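Descaling a Kitchen Faucet Aerator

Last revised 2022-12-24

A faucet that sprays sideways or has lost flow usually has scale in the aerator, the small screened fitting at the tip of the spout. The procedure below covers threaded aerators on standard kitchen faucets. Recessed (cache) aerators need the plastic key supplied with the faucet and are otherwise handled the same way.

Materials

White vinegar, 5 percent
A small cup or bowl
Adjustable wrench or slip-joint pliers
Masking tape
Old toothbrush
Sewing needle

Removal

Close the sink drain or lay a cloth over it. The washer is thin and will pass through most strainers. Wrap two turns of masking tape around the aerator housing, then grip it with the wrench and turn clockwise as seen from above. Use hand pressure only. If the housing does not move, tie a bag of vinegar around the spout, leave it for an hour, and try again.

Set the parts down in the order they come out. On the Losness faucet used for these notes the order was washer, flow restrictor, upper screen, lower screen, housing. Parts installed upside down are the usual cause of a leak at the threads.

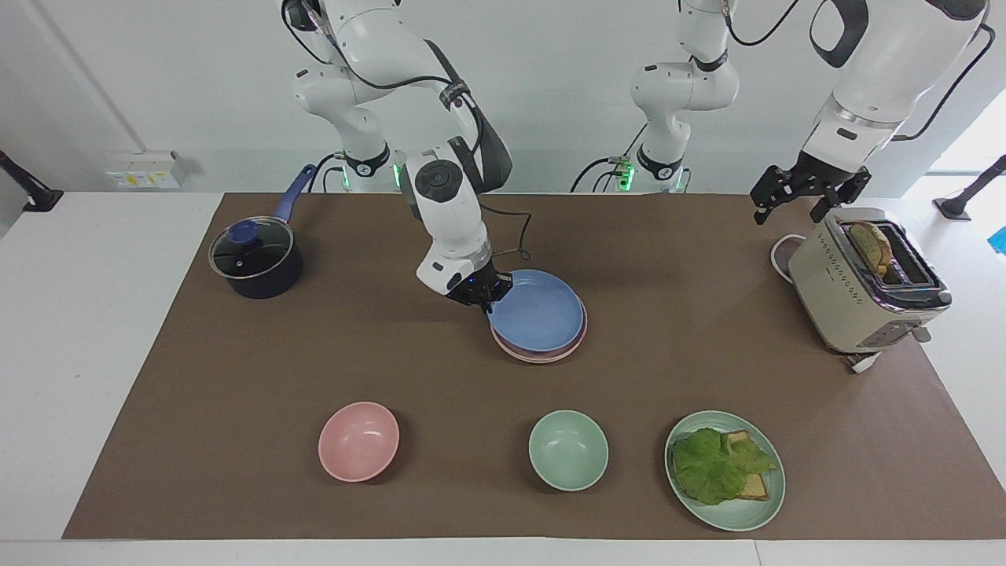

Can the restrictor be left out to get more flow?
Leave it in. The screens are sized for the restricted flow, and without it the stream splashes and the lower screen tends to bow. If flow is still poor after cleaning, check the shutoff valves under the sink.

Soaking

Cover the metal parts with vinegar. Light scale comes off in 30 minutes. Heavy scale can take overnight, with one change of vinegar. Keep the rubber washer out of the bath and wipe it with plain water. Do not soak brass-plated or colored finishes — the coating can lift.

Brush each screen from both sides under running water, then clear any blocked holes with the needle. Hold the screen up to a light to check it.

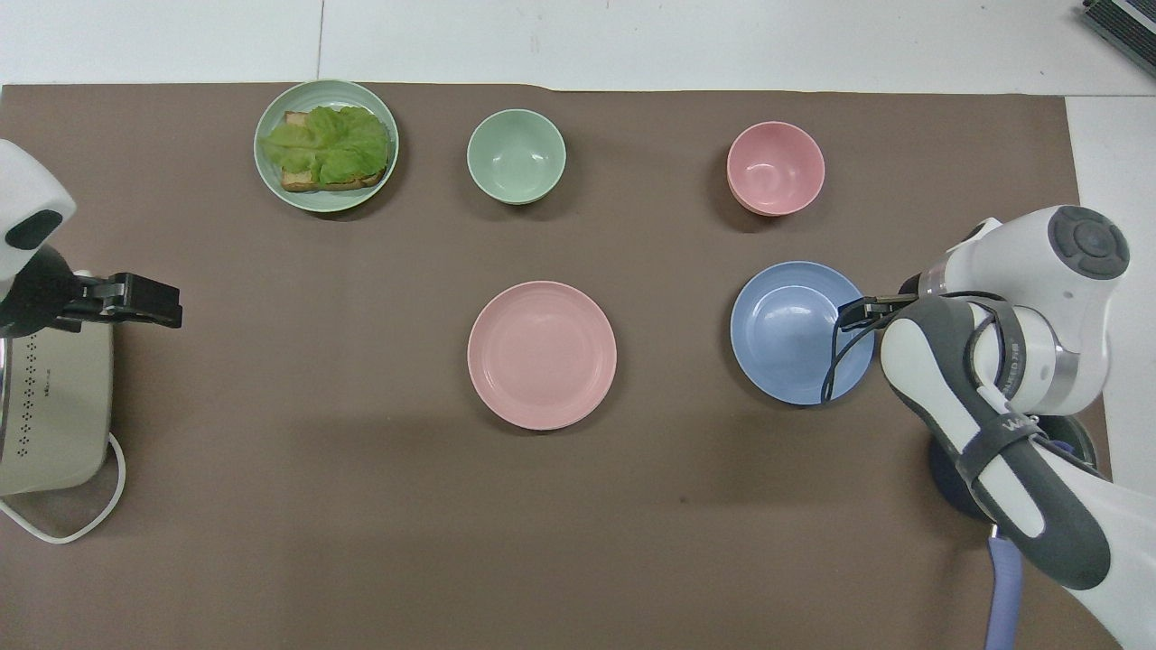 Loose scale often travels further than the sink. Run the faucet for a full minute with the aerator still off, first cold, then hot, before refitting anything. Grit and old vinegar should also be kept away from food, so choose the work surface accordingly. A table that has a lettuce-topped slice of toast on a green plate is the wrong place to lay out screens, even with a mat over most of it. Use a tray next to the sink.

Refitting

Reassemble in reverse order, start the threads by hand, and tighten until snug. Run the water and look for drips at the joint. If it drips, replace the washer before tightening further.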